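Section 6. Oiling and re-oiling your Stundau table

Do this before first use, then again whenever water stops beading. Usual gap is a year. Less if the table gets sun.

You need: Verbruggen hard oil (the small can is plenty), lint-free rags, 200 grit paper, gloves, a flat pad. Room between 60 and 86 F. Not colder, the oil goes sticky and stays that way.

6.1 Prep

1. Clear the top. All of it, coasters too.
2. Wipe with a damp cloth, then a dry one. No soap with wax in it.
3. Wait 30 minutes. Longer if it's humid out.
4. Sand lightly with the grain. Never across. Cross scratches look fine dry and jump out once oil hits them.
5. Vacuum, then wipe again. Get the dust out of the corners.

Note: if you can't tell which way the grain runs, look along the top with a lamp held low. Follow the long dark lines, ignore the short flecks.

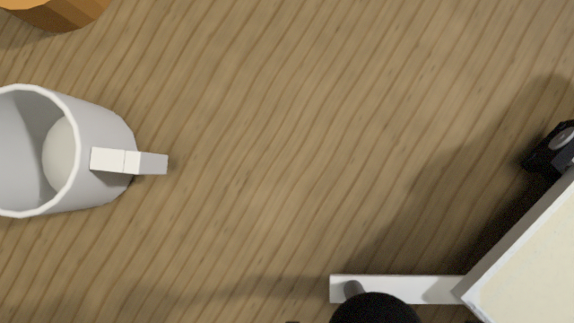 Hok-lam Chu writes that the lamp trick worked but the sanding step should say how hard to press, he went straight through to pale wood near one edge. Fair point. Weight of your hand, no more. Two or three passes and stop. If you do get a pale patch, give it an extra thin coat a day ahead of the rest, it will mostly catch up.

6.2 First coat

1. Stir the can. Don't shake, you get bubbles.
2. Pour a little oil in the middle of the top. Less than you think.
3. Spread with the pad, with the grain, edge to edge.
4. Leave 15 minutes. Dull spots? Add a touch more there.
5. Wipe off everything that hasn't soaked in. Everything. Oil left on top drys to a tacky skin and you'll be sanding again.

CAUTION: Oily rags can catch fire on thier own. Lay them flat outdoors to dry, or soak in water and seal in a metal can. Do not ball them up. Do not put them in the kitchen trash.

6.3 Second coat

Next day, same steps, half the oil. Don't sand between coats unless the top feels rough. Ends of the boards drink more than the rest so check them twice.

Protect the floor. Drips on tile wipe up if you're quick, grout is another story. Old sheet under the table, out past the corners.

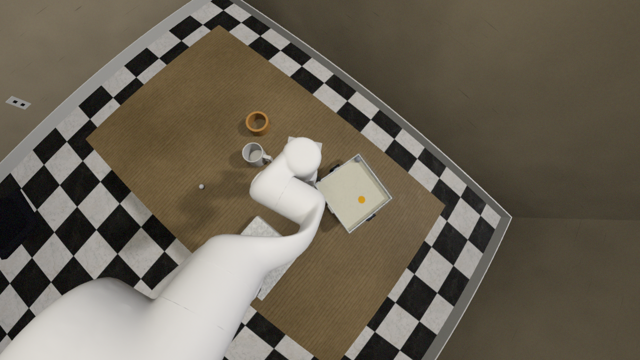
Fig. 6-2. Table on checkered tile floor.

6.4 Curing

- Light use after a day. Plates ok, no cloth.
- No hot mugs or wet glasses for a week.
- Full cure takes up to 30 days. Felt pads under anything heavy until then.

Note: Mullura finish tables are lacquered, not oiled. Skip this whole section and go to 7. Oil will just sit there.

White rings: rub with a little oil on a rag, with the grain, leave overnight. Still there, repeat from 6.1 step 4.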